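Getting Enrolled Before the Deadline: A Reminder Letter Trial in Drinlow

Student project report, Local Government and Civic Participation

1. Background

Council elections in Drinlow usually get a low turnout, and part of the reason is that people who have moved house are not on the roll at their new address. Our project looked at whether a short printed reminder would get more people to check or update their enrolment before the roll closed. We chose a letter over email because the contact details held by most community groups are out of date for email but fairly good for street addresses.

We did not try to measure turnout. Turnout depends on weather, candidates, parking and many things we could not control. Enrolment checks were something people could report to us directly, so we used those.

The project was limited to the Bortolotti ward, which has a lot of rental housing near the station and older family homes further out. It gave us two quite different groups in a small area that could be covered on foot.

2. What we sent

The letter was one page. It gave the closing date for the roll, explained how to check enrolment online or by phone, and listed what a person needs to have with them when they update an address. A reply slip at the bottom asked three things: whether the person had checked, whether their details were correct, and whether they had moved in the past year. The slip could be dropped in a box at the library or filled in through a web form. 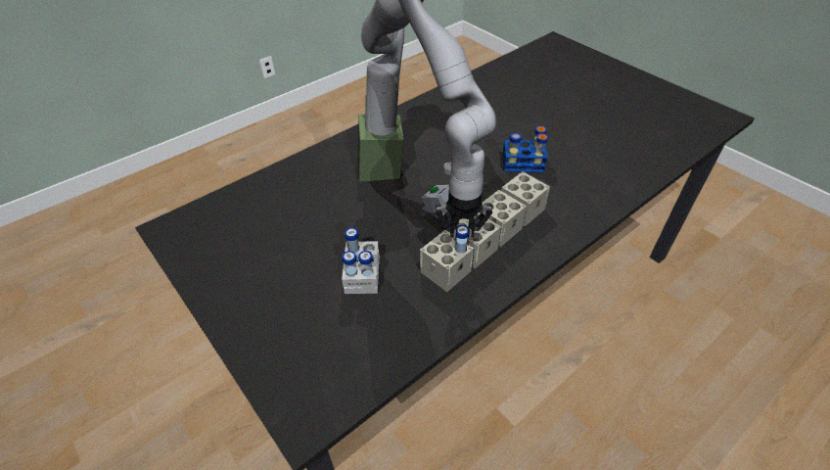
Figure 1. Table

We wrote 5 drafts. The first was too long and read like a fine notice. One tester thought she was in trouble for not voting. The final version moved the word "penalty" out of the opening paragraph and put the phone number in larger type. We also took out a paragraph on the history of the ward boundary, which none of the testers had read to the end.

Printing was done in one run. We sent 3000 letters, split evenly between the station side and the outer streets. A second, plainer version with no reply slip was considered, but we would have had no way to know what happened to it.

3. How responses were recorded

Reply slips were entered into a spreadsheet we called Jasineo, after the folder it was first saved in. Each slip was entered by one group member and checked by another. No names were kept. We recorded the side of the ward, the answers to the three questions and any written comment.

Web forms went into the same spreadsheet under a separate tab. We had planned to merge the tabs at the end of each week, but in practice this was done once, in November, after responses had stopped.

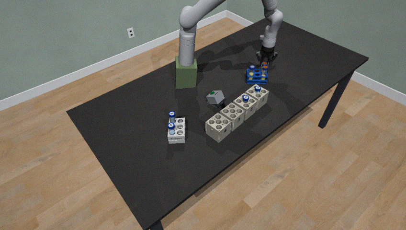

M. Data

4. Results

The station side returned fewer slips than the outer streets, which we expected. It also had a larger share of people who said their details were wrong. Renters who replied were more likely to have moved in the past year, and several wrote that they had assumed changing their licence address would update the roll as well. This was the most common misunderstanding in the comments.

In the outer streets most people who replied were already enrolled correctly. Their comments were mostly about the polling place, which had been moved from the school hall. We had not asked about this, but nearly 50 people mentioned it.

The web form was used less than the paper slip on both sides of the ward. A few people began the form and left it at the question on moving house. The wording there was unclear, as it did not say whether a move within the same building counted.

5. Limitations

People who return a slip are probably more interested in voting than people who do not, so the results cannot be applied to the whole ward. We had no comparison group. Some letters were delivered to flats where the mailboxes were not labelled, and 2 bundles went out later than the rest because of a mistake with the street list.

The letter was in English only. This was a weakness on the station side, and we should have dealt with it at the planning stage.
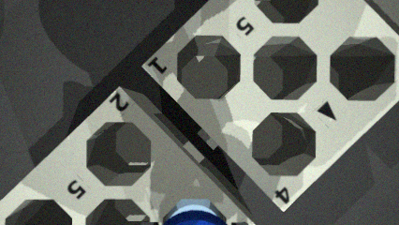 A resident who read our draft wrote back that the letter should have gone out a month earlier, as anyone who found a mistake had very little time to fix it before the roll closed. The same reader asked why the polling place was left off, and said a map would have been more useful to her than the reply slip.

We agree on the timing. The letters were posted on a Tuesday close to the deadline, mainly because the draft took longer than planned. On the map, there was room for a small one on the back of the page.

6. Recommendations

Send the reminder at least six weeks before the roll closes. State near the top that changing a licence address does not change enrolment. Print the polling place and a simple map on the back. Translate the page for the station side, and test the translated versions with people who speak those languages at home.

Any later group using our spreadsheet should merge the paper and web responses weekly. The column headings are explained in the first tab, and the final wording of the letter is saved with it.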